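Getting glitter and paper bits off a craft table without spreading them through the whole house?
Posted in Cleaning & Household, Plonville Neighbors Help

birgit_diekmann
I run a card-making evening at my dining table once a month. The company is lovely. The floor afterward looks like a parade went through and the horses were made of tissue paper. Vacuuming clogs the hose, wiping turns the small stuff into paste, and my husband found a sequin in his oatmeal in April and has mentioned it every day since.

Is there an order to do this in? The table is old and has a crack down the middle where everything goes to retire. I'd like to be done in 30 minutes and I don't want to buy another gadget. I already own a Farkness crumb sweeper, and it throws things at me.

Replies

Henrik Fuchs
I taught after-school art for 8 years, so I have opinions. Work from big to small and keep water away until the end.

1. Pick up anything you'd use again. Be strict. You will not use the half inch of ribbon.

2. Sweep the paper into one heap in the middle of the table with a dry hand brush, and leave the colored specks for a second pass. If you chase both at once you'll be there until breakfast. 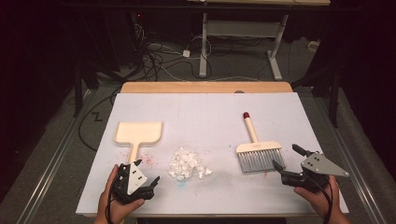 3. Get the heap into the dustpan. Short strokes, brush held low. Long heroic strokes are how paper ends up behind the radiator.

4. Go after the specks with a strip of masking tape wrapped around your hand, sticky side out. Dab, don't drag. For the crack, fold an index card and run the corner along it, then dab again.

5. Empty the pan over the trash right away and knock it on the rim. Check the handle too – the kind with a hollow or channeled handle collects glitter and gives it back on the clean floor.

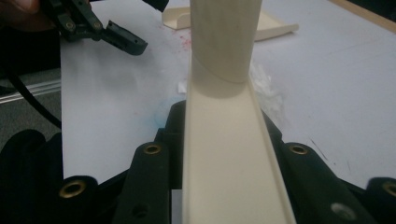
6. Only now a damp cloth, folded, one wipe per side. Rinse it outdoors if you can. Glitter in a sink strainer is just glitter with a new address.

7. Floor last. Same brush, same pan, then the vacuum if you still have feelings about it.

For next time, tape down a sheet of cheap paper before your guests arrive and roll the whole mess up afterward. I held out against this for years out of pride.

hollon_street_mom
We just do ours in the garage and use the leaf blower lol

Heitmann55
Seconding the tape, except use a lint roller. A 60-sheet roll lasts me most of a winter. Dryer sheets are good on the chairs if the bits are clinging – wipe the seat once and they let go. As for the oatmeal, I'd keep the lid on the box, but that's between you and your husband.

birgit_diekmann
Tape worked. The crack gave up a button I'd been missing since the last election. Not trying the leaf blower.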